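Subject: Re: [teleop] Gorkton kitchen set, worth the hours?

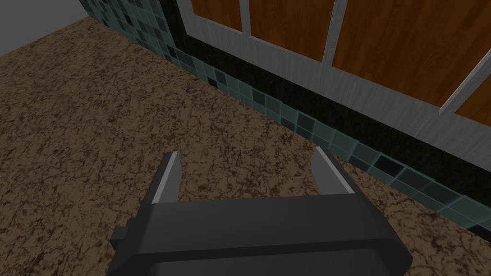

On the Gorkton thread, Nurutier wrote:

> We went through the whole Gorkton set last month and I think people are
> being too hard on it. 2,000 demos, all driven by hand in the simulator,
> same gripper all the way through. Our policy learned counter to sink in
> one evening of training. If you can get that without touching a real
> arm, why would you keep paying people to stand in a lab and drive one?
> Simulated counters don't need wiping down either.

I have no quarrel with the evening of training. My trouble is with what got learned in it.

We pulled the same set at Dromwood and kept 905 of the demos. The rest we threw out for dull reasons. The driver let go of the controller partway, or the gripper sat over the counter with its fingers open for most of the run while someone made up their mind. You can feed that to a policy and it will learn to hover. Ours did. It got very good at hovering.

Then there's the view. From behind and above the gripper you get the two fingers, a lot of brown stone and the tile along the wall. I'd like somebody to show me how a driver judges height off that. The light is flat and the gripper barely darkens the stone under it. When I drive a real arm I go by the shadow more than I knew until I didn't have one. In the simulator I kept coming down too fast, hitting the counter, backing off and trying again, and every bit of that went in the log as "expert" data. I am not an expert. I was tired and wanted lunch.

Also, "same gripper all the way through" is being sold as a plus. Fine if yours is the same one. We have 3 arms here and none of them carries that gripper.

What I'd want to see before I tell my group to spend another month on this:

- success on a real counter, with the number of tries given
- the same test with the wall tile changed to something else
- how many different people did the driving, and how much practice each one got first
- whether the failed runs were kept, dropped, or quietly trimmed to look like good ones

The Van Damme report gets brought up every time as if it answers the first point. I read it twice. They moved to a real arm, yes, but they also added new demos made by holding the arm and walking it through the task. So which part did the work? They don't split it out. My bet is on the hand guiding, and if I'm right then the simulator hours were mostly a warm-up for the drivers. Maybe that's worth something. It isn't what the subject line on their announcement said.

I'm willing to be wrong on this. If Nurutier can post the raw logs from that one evening, including the bad runs, I'll go through them and report back to the list. Please don't send another highlight video.

One small thing for whoever looks after the download page: part 3 of the archive still fails its checksum. I mentioned it in March.

Dromwood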